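Drum bedside table

A drum bedside table (also drum nightstand, barrel table or, in the trade, simply "drum") is a small round table with a closed cylindrical body, placed beside a bed. It is found mostly in hotels, guest houses and furnished lets, and less often in private homes, where square cabinets with drawers remain more usual.

Name

The word "drum" is loosely used. Sellers apply it to almost any round table without visible legs, including hollow tubs, stools with a loose lid and pieces with a door cut into the side. An older and quite separate use of "drum table" refers to a large round library table on a central pillar, with drawers set into a deep edge. The claim that the bedside version descends from the library table is often repeated in shop leaflets. It has little behind it beyond the shared name.

Form

The body is a cylinder, straight or slightly narrowed towards the floor, and may stand on short feet set back out of sight. The top is either flush with the body or sunk within a raised rim. A metal band is sometimes run round the upper part. Makers tend to describe the band as strengthening the piece. On most examples it seems to be trim, and a cylinder that needed a band to hold it together would be a poor one.

Finishes are generally wood or something made to look like it. Sellers' descriptions should be read with care, as "oak" in a heading may turn out to mean oak colour further down the page.

The rim

The raised rim is the feature most praised and the one with the weakest case. It is said to stop pens, tablets and spectacles rolling off in the night. It does this. It also collects dust in the angle where it meets the top, makes wiping awkward and gets in the way of anything flat that is wider than the space inside it. A sheet of writing paper laid near the side will ride up over the rim or bend against it, and cannot be written on there with any comfort.

Use in hotels

Hotels have long expected the bedside table to carry a telephone, and many still do, though guests seldom lift the receiver except to ring the front desk. Tissues, a notepad and a lamp compete for what is left. A round top is a bad shape for this, most of these things being rectangular, and a drum gives up its corners to look softer next to a headboard. The usual defence, that a round table spares the shins of guests in the dark, is reasonable enough, but no figures have been offered for it.

The Kukstead guest house group changed to drum tables in April 2002 and was widely copied in the area. A trade note by Ásdís Frandsen, dated 10 Jul 2002, looked at 12 of its rooms and found that in 4 of them the table had already been pushed out of place to reach the wall socket behind. Frandsen thought the sample too small to prove much, a caution left out by most of those who later quoted her.

Bedside drum table and paper

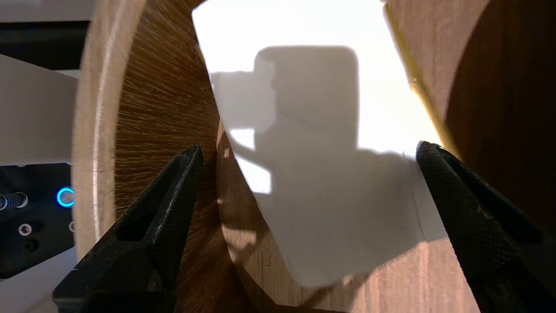
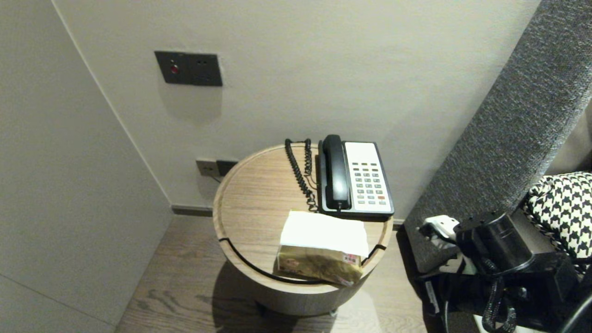 Cables

A closed body hides cables from the front but offers nowhere to put them. Cheaper drums have no opening at the back, so a telephone lead must pass over the rim and down the outside. Vachon sold a version with a notch cut in the rear edge, which works as long as the table is never turned. Clolwood preferred a hole in the centre of the top, and guests complained of losing small coins through it.

Claims of strength

Drums are commonly advertised as bearing 100 kilograms, with the suggestion that they may double as a seat. The source of the number is unclear. The Grotbridge catalogue gave it for every size it sold, which does not inspire confidence, and printed a warning against sitting on the same page.

See also

Bedside cabinet
Library table
Pedestal table
Telephone stand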